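Cavach Kitchen Guides
Home Guides Recipes Spare Parts Support
Reading time: 6 min

Section 2: Setting up your kitchen scale and weighing your first meal

Welcome back! If you've worked through Section 1 you'll have your Gitetti scale out of its box and the batteries in, and you're probably itching to weigh something. Hold off just a few minutes longer, as a little care over where the scale sits will save you a lot of puzzling over odd readings down the track.

2.1 Finding a good spot

1. Choose a benchtop or table that doesn't wobble. Give it a gentle push with your palm, and if it rocks, try somewhere else.
2. Keep the scale out of the path of fans and open windows. A breeze across the platform can nudge the reading up and down by a gram or two (it's a sensitive little thing!).
3. Set all four feet of the scale on the same surface. Please don't straddle the join between a chopping board and the bench, even if it looks level to you.
4. Press the power button once and wait for the zero to stop flickering.

Note: The scale chooses grams when it leaves our factory. To change to ounces, hold the UNIT button until the display blinks, then let go and press it again.

2.2 Weighing into a pot or bowl

This is how most of our customers use their scale day to day, and once you've got the hang of it you'll hardly dirty a measuring cup again. The trick is the TARE button, which tells the scale to forget about the weight of whatever is already sitting there.

1. With the scale showing zero, put your empty pot on the platform. Leave the lid on the bench, well clear of the scale.
2. Wait for the number to settle and press TARE. The display goes back to zero.
3. Add your first ingredient slowly. For plain rice for the family, we like 160 g to start with, and you can always add more.
4. Press TARE again before the next ingredient, and carry on in the same way.
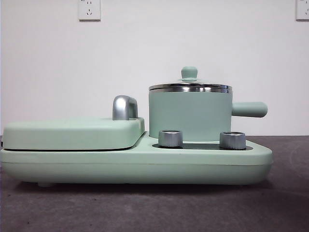
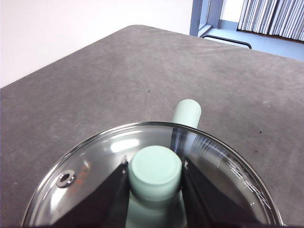
5. When you lift the pot away, the display will show a minus number. Don't worry, nothing has gone wrong! It's only the weight you tared off, and one more press of TARE clears it.

Caution: Never weigh a pot straight from the heat. The platform is tempered glass, but the sensors underneath don't care for high temperatures, and the readings will drift for a good while afterwards. Let the pot cool until you can comfortably hold it in your bare hands.

Caution: The most the scale can manage is 5 kg, pot included. If you see "Err" on the display, take everything off and start again with a lighter load.

2.3 If the reading keeps changing

Switch the scale off, move it to a different part of the bench and repeat step 4 of 2.1. If the number still wanders after that, change both batteries together, and turn to Section 6 for the calibration steps.

Contact Cavach Support | © Cavach 2026 | Back to top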